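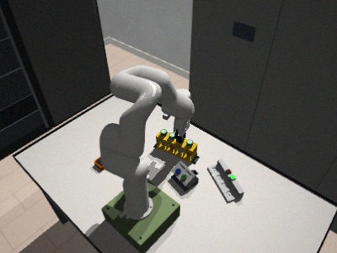
Robot arm at the yellow rack, simulation

About us

Stirnano is a small company in Gralville. We test if machines can already do the everyday chores of a home or a workshop: put caps on a rack, clear a table, fold a towel.

Our list has 71 chores. Each one is tried first in simulation, then on the bench in our workshop on Carroll Street. Today 11 of them work well enough that we would leave the arm alone with them — towels are not among them. We publish the failed tries also, under the name Gorkano.

Makers of robots pay us for testing, but they cannot change a result. Visitors are welcome on Wednesday afternoon, please write to us before.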